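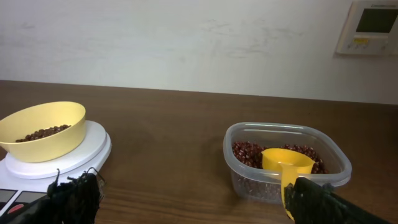

Veronika Antal reckons Mellis is only worth paying for if you already have a planner you trust, and after 18 days with it I mostly agree. It is a grasp monitor. It watches finger force and tells your planner when to retry. Setup on our arm at Ellwood took two evenings, most of it spent on the config file. Scooping beans on to a scale, it logged 294 attempts and flagged slips sooner than our own script did. The log viewer is slow and stops at 1001 rows. Support from Odow answered on Thursday. No fix yet.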